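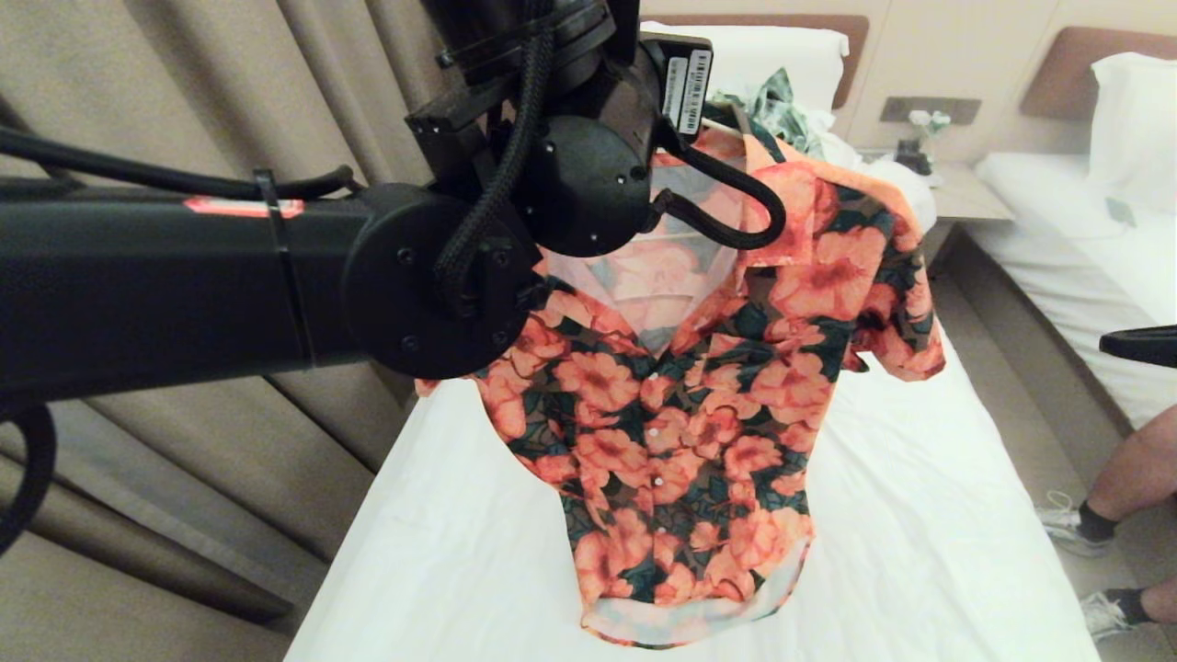 Ojārs Dambrauskienė asked at the bench whether the fading on the printed rayon was coming from the detergent at all, or from the water, as the Dumumcombe supply had been switched over to the new borehole in the same week we opened the second drum. Fair point, and one I had not separated out. Notes below are an attempt to do so.

Monday, notebook page 14

Wash fastness, floral prints, continued from the last entry.

Fabric: lot 2301, woven viscose rayon, reactive print, navy ground. Lot 3801 is the same design on cotton, kept as the comparison. Both cut to the usual strip size with multifiber adjacent stitched along one short edge. Edges overlocked this time. Last week's strips frayed badly and the loose yarn fouled the filter.

Detergent: Nera powder, no brightener, second drum. I still have a sealed jar from the first drum, so both were run.

Water: borehole, tap, and deionized. Hardness on the borehole sample was 16 grains by the drop kit, tap was lower but I did not write down the reading before rinsing the vial. To be redone.

Procedure as before. 40 C, 30 minutes, steel balls in, two cold rinses, line dried in the back room away from the window. Gray scale read under the D65 lamp after conditioning overnight. Read twice, once before lunch and once after, by the same person.

Results, change in shade:

Rayon, deionized, first drum: 4-5
Rayon, deionized, second drum: 4-5
Rayon, borehole, first drum: 3-4
Rayon, borehole, second drum: 3
Cotton, deionized, either drum: 4-5
Cotton, borehole, either drum: 4

Tap water strips fell between the two and I have not listed them until the hardness is known.

Staining on the adjacent was slight throughout. Viscose stripe worst, as expected. No transfer to wool or acrylic.

So the drum makes half a grade at most and the water makes at least one. I would not lean on the half grade. The two readings of the borehole rayon strip disagreed by that much before I settled on 3.

Some of what looks like fading may be deposit. Strip 14 had a chalky hand and a dull surface, and a short soak in dilute citric acid brought it back to nearly 4. Cotton did not respond to the same soak. If that holds on a repeat, the complaint from Goh is partly scale on the surface and only partly lost dye.

Unfixed dye is still open. The Jandari print shop gives steaming time for this design but nothing on the wash-off after it. I have asked for the number of hot rinses and the temperature of the last one.

To do:
Repeat borehole rayon, three strips, with and without citric soak.
Hardness on tap, and write it down.
Boil-off test on unwashed rayon, look at the color of the liquor.
Order multifiber, the roll is down to the last yard.
Ask Ojārs for the date of the changeover at the pump house.

Lamp hours logged. Second drum relabeled, the old label had come off in the damp.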